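Small Metal, Long Stories: The Quiet Pull of Town Fair Medals

The first one I bought cost less than lunch. It was a bronze livestock medal from the Fudombridge fair, a little bigger than a half dollar, with a ram on one side and a wreath on the other. The space inside the wreath, where a winner's name should have been engraved, was blank. I carried it in my coat pocket for a month and must have shown it to everyone I know!

Award medals like these sit in an odd corner of the hobby. Coin collectors pass them by for having no face value, and military collectors want ribbons and campaigns. That leaves a huge field of pieces given out for butter, plowing, penmanship, roses and draft horses, many of them cut by engravers who were every bit as good as the people making coins.
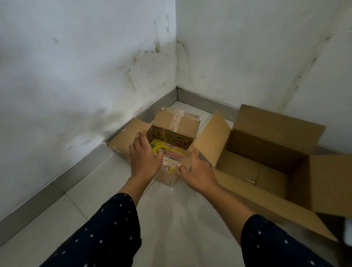 Hepburn Medal and Token Club

Fudombridge is a wonderful place to begin. The fair society there ordered its medals from the Fandier works, a small die-sinking shop that kept a ledger, and the ledger survives. It lists 1,987 medals struck for the society in bronze, silver and gilt. The gilt pieces went only to best in show, and there were 19 of them, full stop. I have held one. The gilding had worn through on the ram's shoulder and I liked it all the better for that.

The ledger is also full of small puzzles. One page has a silver order crossed out and entered again in bronze, with no note as to why (a lean year for the society? a bad harvest?). Another lists a medal for "best collection of apples, not fewer than six kinds," and none of us has ever seen one.
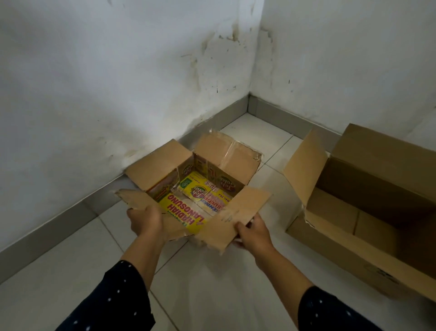 Hepburn Medal and Token Club
Features

Dies wear out, and that is where the fun starts for anyone with a decent magnifier. The first Fudombridge die has a ram with a full curl to the horn. Later on a crack opened between the horn and the rim, and you can follow it growing from one medal to the next, first a hairline, then a raised ridge you can feel with a fingernail. The second die gives the ram a shorter horn and a slightly grumpy look. Members argue over which is better. I'm a grumpy ram person myself.

Please don't polish them. A bronze medal with a hundred years of brown on it is a lovely thing, and a shiny one has lost the top of its design along with the dirt. If there is grease, a soft cloth will do. Old felt-lined cases should be kept too, even broken ones, as the maker's name is often stamped inside the lid.
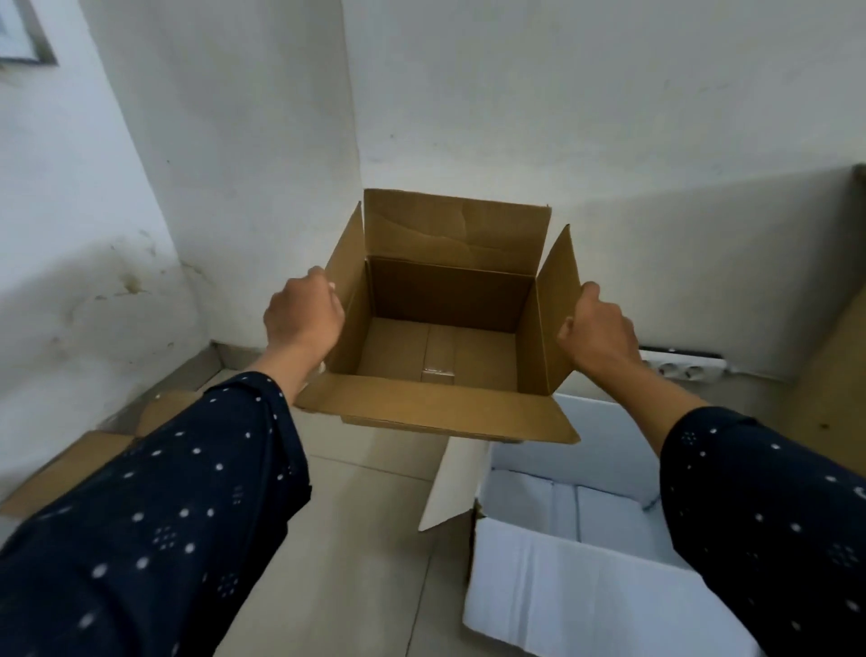 Where to look

Farm sales are still the best hunting ground, followed by the trays at the back of coin shops. The June show at Grernuvport draws 100 tables, and last time I found a plowing medal there under a heap of bus tokens. The dealer had it down as a watch fob. It had a loop soldered on at the top, so perhaps for a while it was one. 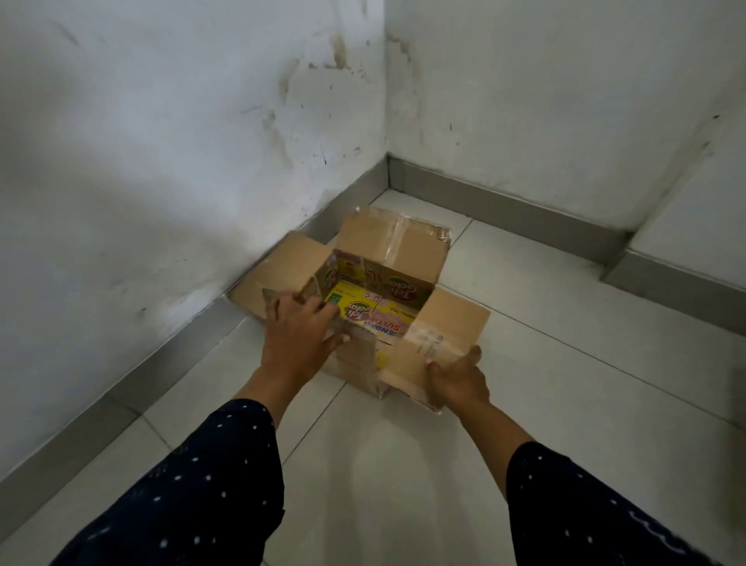
Engraved names add a whole second hobby. Once you have a name and a class of entry, the county papers will often give you the rest: what the judges said, who came second, how much it rained. Our members have matched 159 Fudombridge medals to their winners so far, and the list is open to anyone who wants to add to it. Bring yours to a meeting, blank ones included. We start at 7 p.m. and the good magnifier gets passed around.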